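Chore robotics

Chore robotics is the branch of automation that deals with everyday jobs around a home or a small workshop, such as clearing a counter, folding towels or sorting loose parts into trays. It has been a hopeful field for a long while, and a patient one, because work that a child picks up in an afternoon can keep a two-armed machine and its programmers busy for months.

Practice in simulation

Much of the early work is done in simulation, where a dropped part costs nothing and an arm can try the same grasp all night long.
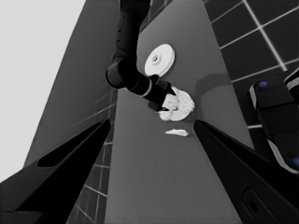 Soft and lumpy things remain the hard part. A rigid plate has one shape, and a planner can count on it, but anything that crumples or gives under the fingers may change with every touch – and a grip that held a moment ago may not hold the next time. 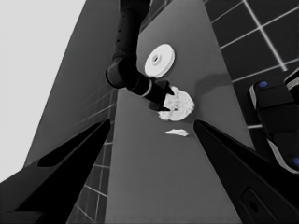
Noémie Bélanger, whose Trallura project compared 18 household and bench tasks, found that simulated arms did nicely at lifting single rigid objects and a good deal worse at anything needing 2 hands at once. Only 3 of the tasks carried over to real arms without retuning.

Shop-floor parts

Gears and discs are a favorite exercise, being stiff and easy to model, though flat ones lie close to the table and give the fingers very little to take hold of.

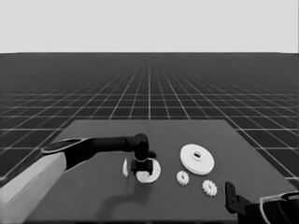 Present state

Machines can manage some chores in tidy, well-known surroundings, but a busy family kitchen is still a good way beyond most of them.

See also: Nullcombe gripper; Ferkora bench tests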